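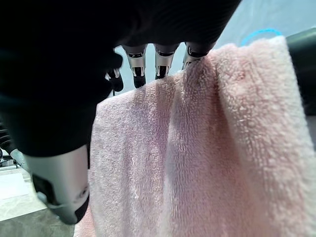

pink towel, the one I'm moaning about

Towels gone stiff since new washer - help?

marrowfat66
Quick one as I'm on my break. Rented flat in Pretbridge, swapped the old washer for a silver grey front loader in April. Since then towels come out like cardboard. Pink terry ones are worst. Bought them from Saludo, not cheap, lovely for the first few goes. Using normal liquid plus softner. Any ideas??

tinlid
Stop the softener. Coats the loops. Half the liquid as well, you're probably using double what you need.

dovecote_2
Disagree, sorry. Used softener for years and mine are fine. It's hard water. What's it like round your way?

marrowfat66
Kettle's furred up constantly so yes, hard I suppose. Pic of the machine, it's on the carpet for now, kitchen has no room till the worktop gets sorted
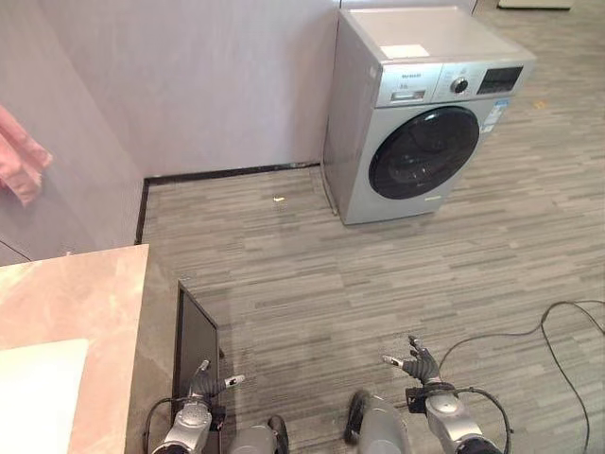 washer against the wall, towel hung up on the left

tinlid
On CARPET? Get it off there. They walk when they spin, and if a hose goes you've lost the floor.

marrowfat66
Carpet's grey stripy stuff, past caring. But noted

halfpint
Second that, carpet can block the air underneath too. Bit of board under it at least, dead level. Not what you asked though. For the towels - hot wash, no detergent, cup of white vinegar in the drawer. Then a normal wash. Did wonders for mine.

dovecote_2
Vinegar every wash will have your rubber seals. Once in a while maybe. I use Bekell soda crystals, cheaper and no smell.

halfpint
Never said every wash!

tinlid
How are you drying them? If they just hang against a wall they go stiff whatever you do. Need moving air. Good hard shake before you hang them, and another when dry.

marrowfat66
Er. Hung against the wall. Yes. Could that be all it is?

tinlid
Part of it I reckon. Watch the fringe as well, that end tangles if you cram the drum.

dovecote_2
Still say water.

marrowfat66
Ok trying the vinegar tonight, ONCE, no softner after, and airer in the hall instead of the wall. Will look for a board at the weekend. Ta all, back to work

2 likes - 855 views - 12 Dec 2021

Related threads
Drum smells of pond, tried everything
Do you iron tea towels?
Airer or tumble dryer in a small flat
Soda crystals v vinegar (350 replies)

Contact us - © Burnura Home Forum - Back to top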